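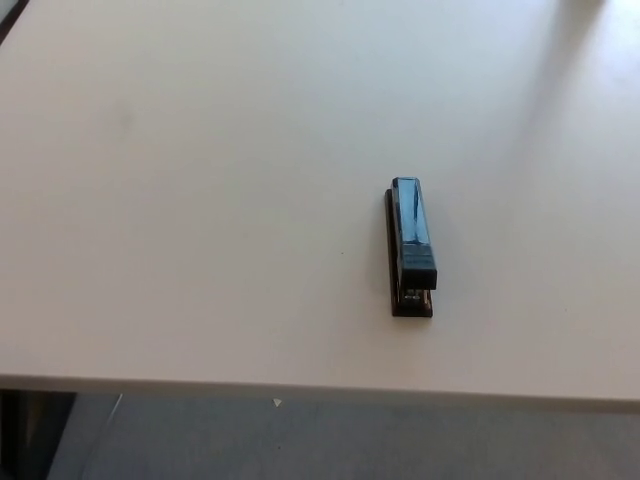 The town that let its neighbors write the noise rules

At ten in the evening the square in Nunitz is still full. Two tables of card players have taken over the corner by the fountain, a girl is practicing the trumpet on her balcony with the mute in, and the bakery's back door is open so the night shift can get some air. A couple of years ago at least one of those things would have ended in a fine.

Nunitz had, for a town of its size, a remarkable appetite for fining people. The old public order bylaw ran to 63 clauses. You could be penalized for beating a rug after noon, for bouncing a ball against any wall "not intended for that use," and for whistling near the cemetery. Most of it went unenforced until a complaint came in, and then it was enforced with great energy. The town wrote 688 tickets in the last full year of the old rules, and a good share of them grew out of arguments between people who shared a stairwell.

What happened next is the part I love. The council scrapped the whole thing and asked residents to draft the replacement, street by street. Each of the 16 districts got a blank sheet, a meeting room and a few evenings to say what they could live with and what they couldn't. Anyone who turned up had a vote, including teenagers (and they turned up in force, mostly over the skateboard ban).

I sat in on one of the review meetings in the Flellance quarter, a hillside of narrow lanes where sound travels like you wouldn't believe. I expected shouting. There was some! A man who works nights wanted quiet until two in the afternoon, and the woman next to him runs a workshop with a band saw. It took them most of an hour, but they settled on a schedule: the saw runs from ten to noon on the side facing the valley, and she texts him before any long job. That arrangement isn't in the bylaw. It's on a card taped inside her door, and she was delighted to show it to me.

The bylaw itself now has six rules and fits on a postcard. Quiet hours start at eleven in summer and ten once October comes. Music in the square needs a notice on the board two days ahead. Skateboards are welcome everywhere except the church steps and the ramp outside the Šťastný pharmacy, where older customers had complained of near misses. Fines still exist, but the first step is a conversation at the town hall with both sides present, and the town pays for the coffee.

Is it perfect? Of course not. The lanes behind the Werkico bus garage still have engines idling before dawn, and the people there feel the new rules were written for the pretty end of town. They may well be right, and their district has asked for a seventh rule. The council takes it up on 14th September, in open session, with the same blank sheet on the table.

I'm going back for it. The card players have already told me where to sit, and the trumpet, I hear, has moved on to marches.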